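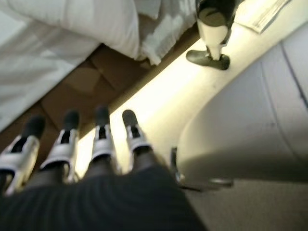 Home Workshop Notes Diary Contact

06/12/2021 – posted by the Plaltby bench
2 min read

Bedding day at last, and I've been looking forward to it since June! The Mughal sheets are finally on trial and I want to get down what I noticed while it's fresh. First thing: white on white is harder to judge than I thought. With the covers rumpled and the pillow plumped up on top, every crease shows as a bit of shadow, so I'm going to use that and do all the crease checks before anything gets smoothed flat. The loose folds that hang down near the floor tell you loads about the weight of the cloth.

Folding next. Thirds lengthways, then halves, gave the tidiest stack by a mile – quarters leave a fat ridge down the middle. Fitted sheets are still a pain, but tucking one corner inside another before laying it down is lovely once you get the knack.
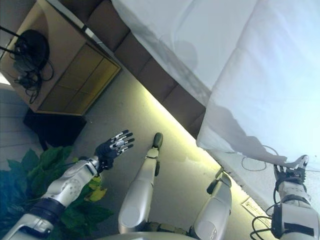

The Sallar cotton is the heavier of the two and it holds a fold beautifully. Mughal is softer and slides about, so it wants a firm hand on the last turn. I've put both down for another go, lot 593 for the Sallar and lot 119 for the Mughal. Please don't mix the labels up, they look the same from across the room!

Pillowcases: turn inside out, grab the far corners through the cloth, shake it down over the pillow. Works every time with the Flosex fillings.
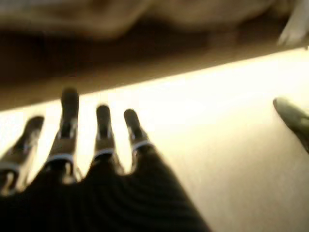
Still to do: iron one set and leave one set alone, then compare after a night on the shelf. 17 pillowcases left to label. Also need to ask for more of the wide storage bags, the narrow ones squash the corners.

Previous entry Next entry Back to top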